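3.2 Sloping walls and where things come to rest

What surprised us most in the sorting study was how much the container itself matters. We had expected the shape of the items to explain nearly everything, and then Mavis Dunleavy laid the placement records side by side and the bins started telling their own story! Across 1,542 placements, lightweight packaging kept turning up along the line where the floor meets a wall, and long items were the most faithful to it.

A wide rim over a smaller flat floor makes a lovely, forgiving target for anyone dropping things in. It also shapes what happens next, as a bottle that lands on a slope has somewhere to go. Figure 2 shows the kind of layout we came to call a "seam rest" – long pieces lying along the back of the floor.
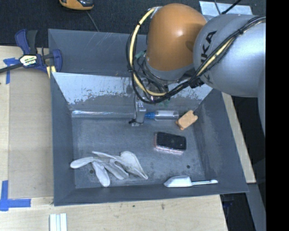

Figure 2. Gray metal bin with a clear, blue-capped bottle on its side, parallel to the back edge of the floor, and a long clear item along the seam.

Clear plastic deserves a paragraph of its own. It was by far our favorite material to study and easily the most annoying to code. Highlights along a transparent surface can pass for an edge, and two coders looking at the same item often disagreed on where it ended. Shireen Sithole and Refilwe Mokoena went back through 89 disputed records together, using the cap as the reference point wherever an item had one. Agreement improved so much that we adopted the cap rule for the whole Masilela set.

Straight-sided bins gave a much looser picture, with bottles lying at all sorts of angles. We return to those in Section 4, along with the crushed cartons – a delightful mess that fits neither pattern.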